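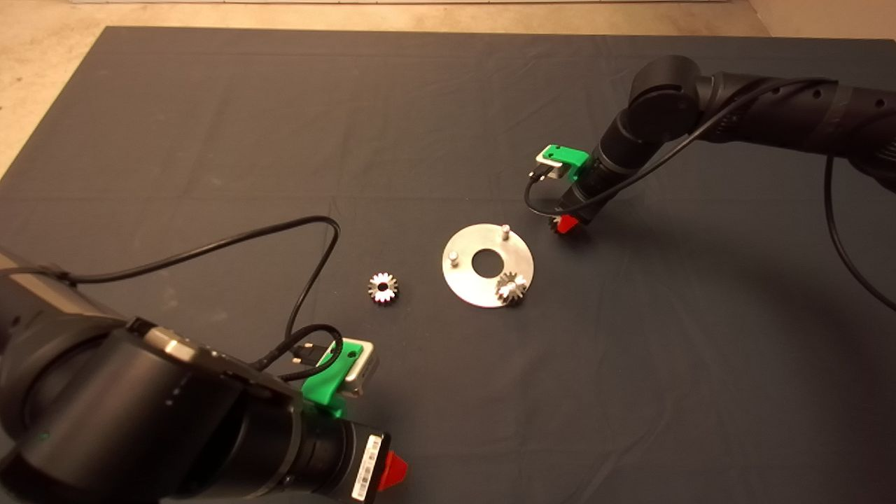

Small Metal Parts, Sorted and Doubted
Gallery posted April 10, 2024

I have been buying small gears and washers since February, mostly from Keveck and Skonitz, and I've stopped believing the listings. "Precision" seems to mean it has teeth. "Hardened" means somebody typed the word hardened. This page is my parts bench and a few notes for anybody about to spend money on the same stuff.

The bench cover is plain dark cloth. Hughes sells a parts mat for the same job and charges extra for a grid I'd never use. Cloth wrinkles, sure, but a gear doesn't skate off it onto the floor, and dull steel is easy to find against it. 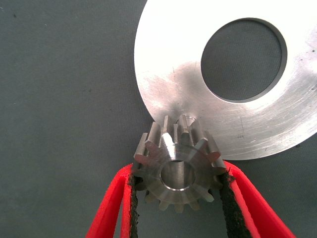
Spur gears are where the sales copy gets silly. Keveck lists this style under part 2761 and calls the finish "mirror grade," which I'd like to see them say with one in front of them. Fourteen straight teeth, a round hole through the middle, and a dull face with faint machining marks. The bore is the only bit I'd call polished. None of that bothers me in a cheap gear, but don't tell me it's a mirror. The big flat washer behind it came out of a Skonitz bag of 173, a quantity I have no explanation for.

Grorkow claims 900 hours of running for its own version of the gear. Under what load, and with what grease? I've written to them 2 times and gotten the same brochure back. Until there's a test sheet I'm treating that number as decoration, and I'm buying by the bag from whoever is cheapest that week.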